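Keeping the fingers true at Dodden

Saturday, May 28, 2022

The hand gripper on the Bakke bench gets a check every 500 grasps. It is a plain tool with two block fingers, a trigger and a wrist-height camera, and most of its faults start at the finger faces.

The technician first wipes both faces with a dry cloth, then closes the fingers on a steel shim. Light showing at one end means a finger has shifted on its screw. The screw is backed out, the seat is cleaned, and the finger goes back on with the shim still clamped. Play at the tip may be up to 5 tenths of a millimeter. Beyond that, the finger is replaced.

The camera check follows. With the jaws fully open, both fingertips must show in the picture, one in each bottom corner, with clear table between them. A hairbrush makes a useful target: its fine, closely packed pins blur before anything else when the focus drifts.
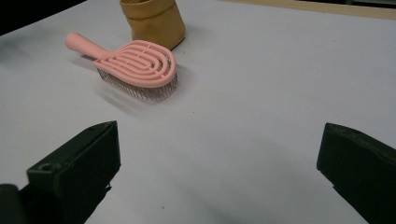 Wear and spares

Dodden prints its fingers in batches of 17. The beveled tips wear first, and a rounded tip slides off thin handles. The shop log for the Hesham unit shows 388 grasps on its last pair before slip was noted, well short of the service interval. Dotard, the older unit, runs on softer pads and is checked by hand at the start of each shift.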